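About Us

Hi, and welcome to the Starnerari Bench! I run this place, I write the website, and I'm the one who answers the phone, so if you call and hear a lot of whirring, that's me trying to find the stop button with my elbow.

What we do is try out robot parts for people who are about to spend real money on them. Grippers mostly, but also arms, wrist cameras and the controllers that tie it all together. We don't sell any of it. We don't take commission from anyone who does. You tell us what you need picked up and where it has to go, and we put the candidates through the same job until we know which one we'd want in our own shop.

How it started

I spent years at a packing plant in Irnuscombe, where we bought a gripper on the strength of a brochure. Lovely brochure. The gripper could hold a steel block all day long and it flattened every soft thing we sold (I still can't look at a fig bar without wincing a little). We swapped it for another one, which was gentle and slow and dropped things, and after that I started keeping notes. Other plants asked to see the notes. Then they asked if I'd test something for them, and by March of the next year I had a lease on the old seed store on Rainer Street and no regular paycheck. There are 22 grippers on the shelf now and I have opinions about every one of them.

How we test

Everything starts in simulation. I was stubborn about this for a long time, I liked the real thing and the noise it made, but building the job on screen first saves so much wear and so many broken fingers (the robot's, I mean) that I've come all the way around. We model the table, the arm and the parts, then run the same task with one gripper after another, changing only the gripper. Same start position, same speed limit, same controller settings.

The tube task is the one I'd show anybody who walked in off the street. Tennis balls have to go into a clear upright tube, one on top of another, and it sounds like something a toddler could do. But the tube is a snug kind of target, the fingers need room to open, and a ball that's held too low leaves you nowhere to let go. A wide gripper that does beautifully on boxes can have a miserable time of it. It also tells you a lot about the camera, because clear walls are hard to see and some depth cameras look right through them.
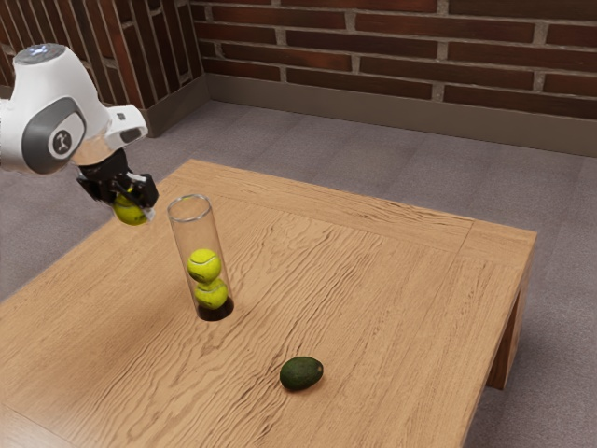 The tube task in simulation: two balls in, the third in a two-finger gripper.

We like to leave something that isn't part of the job out on the table too, often a piece of fruit. A controller that's been tuned too tightly to one neat setup will sometimes go after the wrong object, and I'd much rather find that out here than on your line.

Once a gripper gets through the simulated runs, it goes on the real arm and does the whole lot again. The two sets of results never match perfectly. Friction is usually where they part ways, and rubber finger pads are the worst for it. We put both sets in the report, side by side, and mark the spots where they disagree so you can decide how much that matters for what you make.

What you get

A written report in plain words, the settings we used, and video of the real runs, including the bad ones. If two grippers come out level I'll say so, and I'll tell you which was less of a pain to wire up. We also keep our own scoring sheet, called Prollmont, and you're welcome to a copy whether you hire us or not. It started out as 3 pages. It has grown.

Please do tell us about your odd parts! Bagged, sticky, floppy, see-through, whatever it is that your last supplier went quiet about. Send a few samples along with your first note if you can, plus the make of your arm and the controller you're running.

Visiting

We're at the far end of Rainer Street in Irnuscombe, through the green gate. Parking is in the yard. Mornings are best, before the long runs start, and closed shoes please.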